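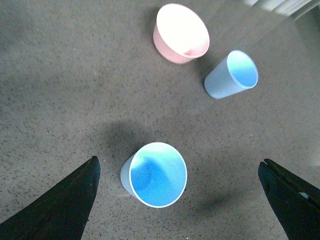

Can a two-arm setup clear cups and bowls in a break room yet?

Posted by Aaliyah Beaudoin in Shop and Facility Automation

We run a small machine shop and have been quoted on a bench-mounted pair of arms from Kvam with Tovino grippers. The proposed job is the break room: pick up plastic cups and bowls, set them upright, stack like with like, and leave them at one end of the table for whoever loads the dishwasher. All of it is light plastic tableware in two or three shapes. There is no glass and no cutlery.

The quote assumes up to 400 picks per shift. Our real number is closer to 200. I am less interested in speed than in whether this works without a person standing next to it. Has anyone run something like this for longer than a demo? What fails first?

Saoirse Moriarty
Top reply

I ran a comparable cell for 31 weeks, with Sakel arms and parallel two-finger grippers. Upright tumblers are close to solved. The gripper comes down over the rim, one finger inside and one outside, or closes across the body if the cup is narrow enough. Our misses on upright cups were mostly calibration drift, and a short routine at the start of each shift took care of that.

Bowls are harder. A wide bowl often exceeds the finger opening, so the only grasp left is a pinch on the rim. The pinch holds if the wall is stiff. If the wall flexes, the bowl rotates in the fingers on the way up and lands wrong. Check the maximum opening of the gripper against your widest bowl before anything else.

Spacing matters as much as shape. When a cup stands right against a bowl, the outside finger needs a gap to drop into, and there may be none on that side. The planner has to rotate the wrist and approach from a free side, or push the pieces apart first. Ask Kvam whether their software does either. Ours did the first and not the second.

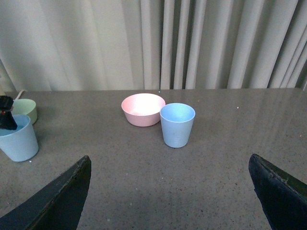
Pink bowl and light blue cup side by side on a gray speckled tabletop.

Cups lying on their sides are the third category. They roll when touched. We limited approach speed and closed both fingers slowly, which helped, but standing the cup up again needed a regrasp, and the regrasp was where most of our stoppages came from.

Other points to settle before you sign:

Liquid. The arm does not know a cup has coffee in it unless someone has built that check. We put up a sign.
Nesting. Two stacked cups were read as one tall cup. Separating them was never reliable.
Lighting. Pale plastic under a bright lamp loses its inside edge in the camera view. Diffuse the light before you spend time on software.
Reach between arms. Give each arm its own half of the table and hand over at a fixed point.

With two shapes, upright, spaced apart and empty, I would let it run alone. With mixed orientation and contact between pieces, plan on someone clearing a fault a few times per shift.

vurlow_bench_tech

Get a bus tub. A person does that table in two minutes. Fine if you want to learn the arms on something that doesn't break, but don't put it in the budget as labor savings.

Aaliyah Beaudoin
Comment on the reply by Saoirse Moriarty

Useful. Our widest bowl is over the stated finger opening, so that would be a rim pinch every time. I have asked for a trial with our own tableware.
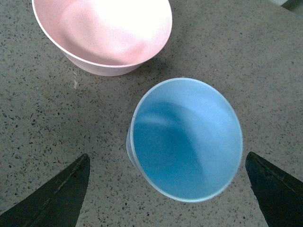 Do the fingertips need rubber pads for plastic cups?

Thin pads are worth fitting. Bare hard fingertips need more closing force to hold smooth plastic, and more force dents a thin wall. Replace the pads when they glaze over. Ours lasted 900 picks in the worst month, February, and longer the rest of the year.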